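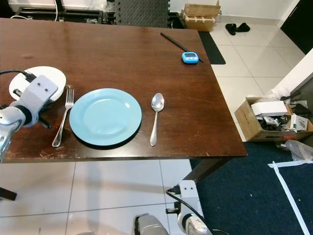
Photos: Julton bench log, table chores

January 20, 2019

Back on the plate job. The claim in the Plostunis slides is that two arms can clear and set a table "at household pace." I wrote household pace on the whiteboard with a question mark in June and it still has one.

Test as agreed: blue plate between fork and spoon on the brown table. Lift the plate, leave the cutlery where it lies, put the plate down somewhere sensible. My kid does this for free and complains for 60 seconds.

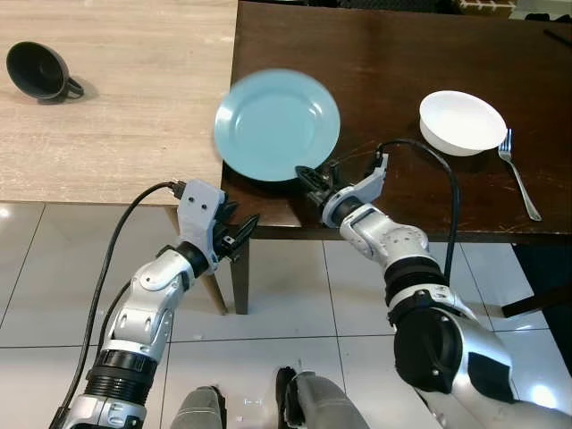 Zaid Tarawneh

The rim is the whole problem. Flat plate on a glossy top, so a finger has to get under the edge or the plate just skates. Brunton wants softer pads. I want somebody to try a plate with gravy on it before we spend money on pads. Every dish in our set is one we picked because it behaves.

Did 10 tries by the new script. Counted a try as good only if the plate came up and went down without a hand from me. Got 8. Flutine would put that on a poster. At home it means two plates I have to deal with, and I'd be standing there watching for them anyway.

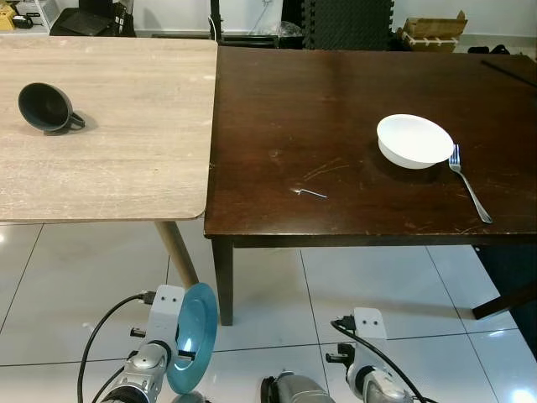
Reading time: 2 min

Holding the plate on edge between the fingers is fine by me, it's how I'd slot one into a rack. But a rack is the easy case. We still have no plan for a stack, or for a mug lying on its side, which is how mugs end up in my house.

Also the quote for the second pair of grippers came in at 3,880. That buys a very good dishwasher and years of soap. I know, I know, research. Still writing it down.
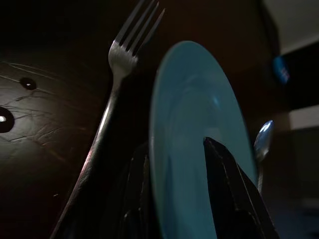
Wrist view is the one I'd keep if we had to drop a camera. Close up, the gap between plate and fork is the thing I worry about, and from the head I can't judge it well enough to call a touch. Proposal: score cutlery contact from the wrist only, and log a nudge as a fail even if the plate lands fine.

To do
- rerun with the fork closer to the rim
- wet plate, no warning to the script
- ask Brunton for pad samples, free ones
- leave the question mark up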